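Clendach Classic Tour: entries open

Entries for this year's Clendach Classic Tour opened on 23 May 2024, and the forms are now on the club website. The tour is for cars built before 1985, of any make, and cars must be road legal and insured on the day.

The route has changed. For several years we ran out to Omport by the coast road and came back the same way, which meant meeting our own tail end on the narrow stretch by the harbor. This year the tour goes out by the coast and returns inland through Honotham. The full loop is 118 miles. A shorter loop of 6 stages was considered, but it would have used too much of the main highway, and older cars don't enjoy sitting at 60 for long periods.

Lunch is at Honotham, on the fairground. Parking there is on grass, so bring a board to put under your jack stand or side stand if you expect to need one. There is fuel in Omport but none between there and Honotham. Owners of cars with small tanks should fill up before leaving the coast.

We had 156 cars last year and have space for 177 this time, thanks to the larger field. Places are given out in the order that paid entries arrive. If you entered last year and your car is the same, you can use the short form and leave out the history section. If you have changed engines or had the car repainted, please fill in the long one so that the program is correct.

Route books will be mailed to entrants. They use tulip diagrams and distances in miles and tenths, so check your trip meter before the event. A number of people told us their meters read high last year and they turned too early at the quarry. There is a measured mile on the road out of Clendach for anyone who wants to check.

The spring workshop evening on carburetor rebuilding was full, and we plan to run it again in January. Members who missed out will get first call on places. Bring your own gaskets, as sizes vary too much for us to keep them in stock. 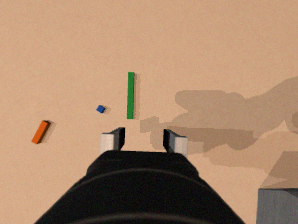

Names for the January evening can be sent in with your tour entry or separately by email.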